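# What the Glue Line Knows

Bamboo is a grass. Its stem, called a culm, is a hollow tube closed off at intervals by solid nodes, and no saw will take a wide plank out of it. Every flat bamboo product sold for the kitchen is an assembly of narrow strips, and its behavior depends as much on the adhesive between the strips as on the fiber inside them.

The wall of the culm is uneven by design. Stiff fiber bundles crowd toward the outer skin and thin out toward the hollow center, where softer storage tissue takes over. A strip cut from the outside is dense and hard to plane. A strip cut from the inside dents under a thumbnail. Mills remove both extremes and keep the middle of the wall, so a thick culm can yield a disappointingly thin strip.

Phong Đỗ runs the strip line at Đỗ, the family mill his uncle opened outside Rarkurwood. Culms arrive there cut to length and are split by a ring of radial blades. The splits are rough-planed, then boiled to draw out sugars and starch, which would otherwise feed powderpost beetles and mold. After boiling, the strips go to the kiln.

"People ask about the species and the age of the culm," Đỗ said. "I ask about moisture. If two strips go into the press at different moisture contents, they will come to agreement later, and the panel will bend while they do it."

Age matters too. A culm reaches full height in its first growing season but takes several more years to thicken its cell walls. Young material shrinks more in the kiln and takes up water faster afterward. Đỗ's yard marks culms by year with paint at the base, and anything without a mark is chipped for fuel.

Color is set before the press. Untreated strips dry to a pale straw. Strips held under steam pressure turn brown as the remaining sugars break down, and the change goes all the way through. The treatment costs some hardness, so a brown board of the same construction will usually mark more easily than a pale one.

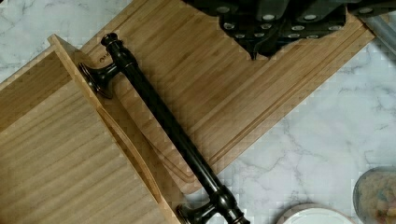
*Bamboo boards on a marble countertop. The fine parallel grain runs the length of the larger board.*

Strips can be laid flat, with their wide faces up, or turned on edge. Flat-laid panels show the nodes as wide bands. Edge-laid panels show a tight pinstripe and put more glue lines at the surface. A third layout, end grain, stands short blocks upright so that a knife meets the ends of the fibers. It is kinder to the knife and drinks water readily, and it takes the most adhesive of the three.

Most kitchen panels are built in layers. When a core layer is turned across the grain of the faces, it holds the panel to width, though it also sets up a shear stress at each interface whenever the faces swell. A weak bond will fail there first. The usual sign is a hairline opening along the edge.

Thoa Hà tests those bonds at a contract laboratory in Hollton. Her standard panel coupon is soaked, dried and soaked again through 36 cycles, then pulled apart in a shear fixture. She is less interested in the load at failure than in the broken surfaces. Torn fiber on both faces means the bamboo gave way before the adhesive did. A smooth, shiny face means the glue never wetted the strip, often on account of waxy outer skin left behind by a shallow planing pass.

"I can usually tell which side of the planer was dull," she said.

In January her group finished a comparison of 13 adhesive and press schedules for Brirkero, a panel importer. Holger Nyberg, the importer's technical manager, had expected chemistry to dominate the ranking. Press time had the larger effect. Panels released early looked sound and measured flat, and they opened during the second week of cycling.

Nyberg has since rewritten the purchase specification. It now gives a moisture range for strips at layup and a minimum time under pressure, and it calls for 2 coupons from each press load. The mills objected to the coupons, which come out of salable panel. A sliding schedule was agreed on, with fewer samples after 1,000 consecutive panels without a rejection.

Finish is a smaller subject than the retail trade suggests. Food-grade mineral oil slows the movement of water into the surface but does not stop it, and it does nothing for a bad glue line. Oda Blomqvist, who refinishes commercial kitchen surfaces, oils both faces and all four edges in the same session. A panel sealed on one face takes up moisture through the other and cups toward the sealed side. She stands boards on edge to dry, with clearance front and back, and sands only after the surface has been wetted once to raise the grain.

Her rejects go into a bin by the door. Most have been through a dishwasher, and most have opened at the same place, one strip in from the long edge.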